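Pernomwood Adult Learning Project
Progress report to the Anden Fund
January 12, 2020
Prepared by Asanka Dissanayake

The evening classes at Pernomwood have now run for 11 weeks. Twenty learners enrolled for English and basic maths, and two have since left, both for shift work.

Attendance dipped before Christmas when the 2 bus from Pillurel was diverted. We moved the start time back to half past six and numbers have picked up. The maths group is still behind where we wanted it – fractions took longer than planned, and we have dropped the unit on percentages until March.

Spending is within budget apart from room hire. The Bogale Centre raised its evening rate in the autumn and we covered the difference from the books line. We would like to make that change permanent, if the Fund agrees.

Still to do: book the exam room, replace the maths tutor's cover and send out the learner survey.
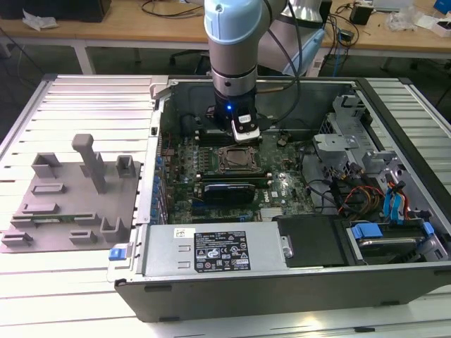
The survey results will come with the next report, along with the signed registers.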